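4. Setting up the table and the tray

Read this section before you open the ball bag. The set-up takes a few minutes and you can do it alone. For the full box of 16 balls you will need a second tray, see section 7.

4.1 The table

1. Put the table against a plain wall. A wall with shelves or pictures makes the white balls harder to find with the eyes.
2. Lay the checked cloth over the table with the printed side up. The white lines should run more or less along the wall.
3. Smooth the cloth with the flat hand, from the middle to the sides. Small waves can stay. A high fold must go, as a ball will stop against it or change direction.
4. Let the extra cloth hang down at the side of the table.

Note: Do not iron the cloth. If it has been folded for a long time, leave it on the table overnight.

4.2 The tray

5. Place the tray on the cloth, near to the wall. It may stand straight or a little turned, both are fine for the sorting task.
6. Check that the tray stands flat and does not rock. Press lightly on two opposite corners of the rim.
7. Look inside. Crumbs, tape and old labels must be removed before you start.

Caution: Do not lift a filled tray by one side of the rim. The walls are sloping and the balls come out very easily.

4.3 The balls

8. Take out the number of balls written on your Fevance task card and lay them on the cloth at the front and the side of the tray. Put them down one by one – if you pour them from the bag, half of them will be on the floor.
9. Leave some space between the balls, so that each can be taken without pushing its neighbour.
10. Begin with the ball nearest to the tray. Bring each ball over the rim, keep it low, and let go. A ball dropped from high up will jump out again.

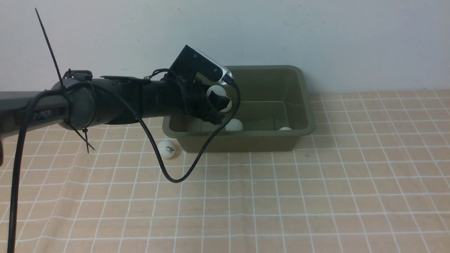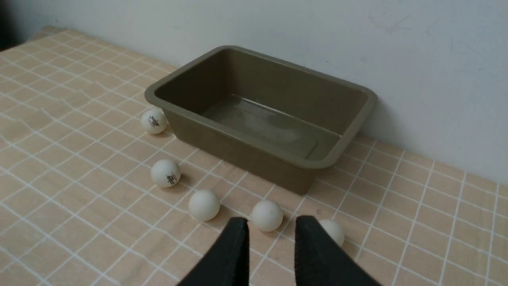
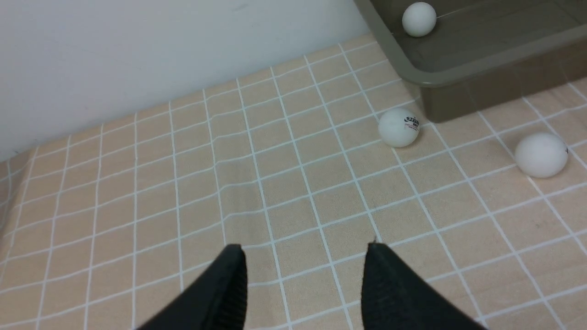 Figures 4-1 to 4-3: Tray and white balls on the checked cloth.

The printed logo on a ball can point in any direction. It has no meaning for the task, and you do not need to turn the balls before you start.

4.4 During the task

11. A ball that rolls away on the cloth may be put back by hand. Write it on the card as "returned".
12. A ball that falls to the floor is wiped with a dry cloth and looked at for dents. Dented balls go in the bag marked Lamptey, not back to the table.
13. When all balls are in the tray, wait until they lie still before you count them.

Note: If the balls roll always to the same side, the table is not level. Put a piece of card under the short leg and repeat step 6.

4.5 Putting away

Empty the tray into the bag, shake the cloth and fold it loosely. Store the tray upside down. Spare balls and cloths can be ordered from Ostap Koval at the Briltport store.

Last updated: Apr 28, 2020

Contact Pomen | © Pomen | Back to top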